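Irgate Early Years Sensory Floor Project
Progress report to the Vidal fund, second period

Prepared by Thibault Tessier

Installation of the pressure-sensitive floor at the Gutness nursery was finished in January. The floor panels and the control unit passed the electrical check on the first visit. One ceiling speaker was replaced under warranty and has worked normally since.

The floor is now used by children aged two to four in groups of no more than 6. Sessions last twenty minutes. The Vimgate software recorded 391 sessions in the period, against almost none in the previous one, when only the test panels were in place. Staff start and stop each session by hand, so short restarts are counted separately and the total is slightly high. 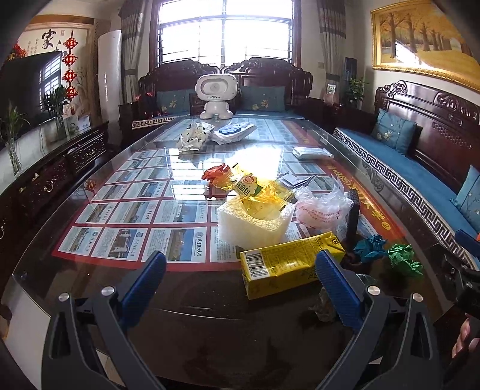
Response delay remains the main technical issue. With two or more children on adjoining panels, the sound can lag behind the step by up to half a second. Killian Hervieu traced the delay to the way the control unit polls the panels in sequence. A revised polling order is being tested on the spare unit and will be moved to the nursery once it has run for 8 days without a fault.

Staff training is behind plan. Seven staff members have completed both parts; the remainder have completed the first part only. The second part covers volume limits and choosing programs for children who are sensitive to noise. Dates have been agreed with the nursery manager.

Spending is within budget. The training underspend will carry over to the next period. No change to the grant total is requested.

Next period: install the revised polling order, complete training, and begin the parent questionnaire.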